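Reading time: 3 min

Brondel introduces Tadix matte surface panel for worktops and walls

Trirstead, 2018-10-06

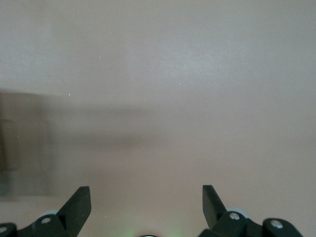 Plain matte finishes are asked for more often than they are specified, according to Zoltán Medve, because fitters expect complaints about marks and uneven sheen once the panels are in use. He said the new panel had been drawn up with those complaints in mind, and that the finish had been changed twice before the range was approved for sale.

Brondel today announces Tadix, a flat surface panel in a single pale, unpatterned finish. The panel is intended for tabletops, worktops away from the sink, and interior walls. Deliveries to trade customers begin in November.

Tadix has no printed pattern and no grain direction. Panels can therefore be turned end for end during fitting, and offcuts can be used for upstands and short returns without matching. The colour is a muted neutral between pink-beige and light grey. As with any low-sheen neutral, the shade reads differently under different lamps, and Brondel advises that samples be viewed in the room where the panel will be fitted, both in daylight and with the lights on.

Trial fittings

The panel was tested in Trirstead between spring and late summer. A batch of 200 panels was supplied to Katona, the joinery firm that carried out the fitting. Of these, 196 were accepted at first inspection. The remainder were returned with damage to one corner, traced to the strapping used on the pallet. The strapping has been replaced with a wider band and a card edge protector.

Inspection was carried out under a raking light, with the lamp held low to one side of the panel. This shows up dents and sanding marks that overhead lighting hides. It also shows dust, and inspectors were told to wipe each panel and look again before recording a fault. Several early reports of pitting were withdrawn on that basis.

Aranka Tóth, who ran the trial for Katona, reported that cutting presented no difficulty with a fine-toothed blade, face up on a table saw and face down with a hand-held circular saw. She asked for clearer guidance on joints. The fitting sheet now recommends a dry butt joint on walls and a glued, clamped joint on worktops, with the clamps left in place overnight.

Care

Dust and crumbs should be removed with a dry cloth before any wet cleaning. For everyday marks, a damp cloth and a little washing-up liquid are sufficient — the surface should then be dried, as hard water leaves a faint ring on most matte finishes. Scouring pads, wax and spray polish should not be used. Polish fills the texture and leaves shiny patches which are difficult to remove evenly.

Hot pans should be placed on a stand. Tadix is not recommended behind a hob or inside a shower enclosure, and the guarantee does not cover either use.

Availability

Tadix will be sold through trade counters and by direct order. More than 200 sample sets have been prepared and will be sent out in order of request. Each set contains one face sample, one cut edge and a copy of the fitting sheet. Matching edging strip will be supplied separately, in rolls. A darker version is under consideration, but no date has been set.

Orders for full pallets should be placed in writing. Part pallets may be collected from the Trirstead depot by arrangement — customers should bring their own blankets and edge protection.

This site uses cookies to remember your preferences. Accept | Manage settings

Contact: Brondel press desk, Trirstead | © 2018 Brondel | Back to top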